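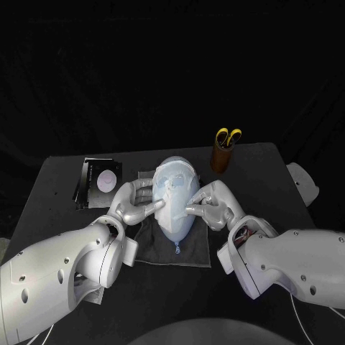
A sheet mask going onto a balloon, with a folded gray cloth underneath to keep it steady.

So many of you wrote in after the last issue to ask how on earth you get a sheet mask to lie flat that I've given it the whole skin corner this time. My own record is not great. For years I slapped the thing on, lay down on the couch and spent twenty minutes pushing it back up my forehead!

It was Edgardo Saludo who got me practicing on a balloon, back in May, at one of his evening classes in Vosham. Pick a pale one, blow it up to about the size of your head (don't go too tight, they squeak and it's awful) and lay it on its side on a folded cloth, with the knot where your chin would be. Then unfold the mask and drape it over the top, eye holes first. Once those are where you want them, settle the nose, and only then start on the cheeks.

The cheeks are where I always went wrong. I used to pull. Edgardo has you press with one fingertip on each side and smooth outward from under the nose – slow, light, no tugging – and the sheet follows the curve pretty nicely. If you get a fold near the jaw, lift that corner and lay it down again. A balloon will put up with as many tries as you like, and it doesn't get serum in its eyes.

Kenneth Catacutan asked whether the thin masks are harder than the thick ones. I think so, yes, they cling to themselves coming out of the packet, but they sit much better around the nose once they're on. Cut a little snip at the side if yours bunches up.

The next practice evening is at the Cladwood hall and there are 2 places left as I write this. Bring a mask, a balloon and a small towel. Reply to this email if you'd like one of the spots, and tell me if you need a ride from Vosham.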